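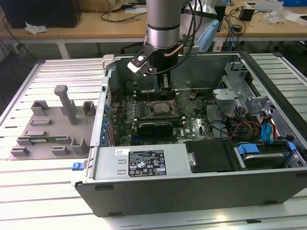

One student in the previous group objected that repair is a hobby for people with free time, and that a normal office will always buy the new machine and forget the old one. I keep this objection at the start of the handout, and we will return to it in the section on labor.

Search this course Search Advanced

Handout 3: Repair or replace?

Please read before the seminar. The case of Ustusitz will be discussed in class, so bring your own notes on it.

1. The basic question

A durable good gives service for several years. When it fails, the owner has three choices: repair it, replace it, or live without it. Economics textbooks mostly treat the first two. The third is more common than we think, especially in households with low income, and it should be in your essay.

The price on the shelf is a poor guide for this decision. We should compare the cost per year of service. Suppose a new office computer costs $600 and serves for six years. Its cost is $100 per year. If a repair costs $150 and gives two more years, the repair costs $75 per year and is the better choice, provided that the old machine still does the job. If it gives only one more year, the new machine is cheaper.

Note the word "provided". A machine which is slow for its user has a hidden cost, and this cost does not appear on any invoice.

2. Labor and parts

Parts for a desktop computer are often cheap and standard. Labor is different. Finding the fault can take longer than fixing it, and the customer does not like to pay for the search. A repair shop therefore has two ways to set its price:

- a fixed fee for diagnosis, returned if the repair is accepted
- one fixed price for every repair, where easy jobs pay for difficult ones

Destent, the shop in our case, uses the first way. Its competitor Moreira changed to the second and lost many customers with simple faults, who found the price too high. The customers with difficult faults stayed. You should recognize adverse selection from the spring term.

About the student's objection: it is partly right. For one single machine in an office with high wages, repair often loses. For a large number of equal machines it can win – the technician learns the fault once, and parts from a dead unit can serve the others.
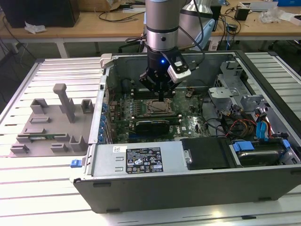
Fig. 2. Dell tower opened on its side, with the metal frame of the CPU socket raised.

3. The case of Ustusitz

The town collected 1,391 used desktop computers from schools and public offices. Of these, 317 were returned to use. Many students see this as a failure. Before you agree, ask what the rest of the machines were worth as parts, and who paid for the transport.

The inventory was kept in a program called Brira, which records the fault but not the hours of work. So we know what was wrong with each machine, and we cannot say what the repair cost. This is a typical problem with reuse data.

4. For the seminar

Write one page on the information you would ask the town to collect next time. Choose a discount rate and defend it. Students who prefer another durable good (washing machines, bicycles) may use it – please tell me first.

Last updated: October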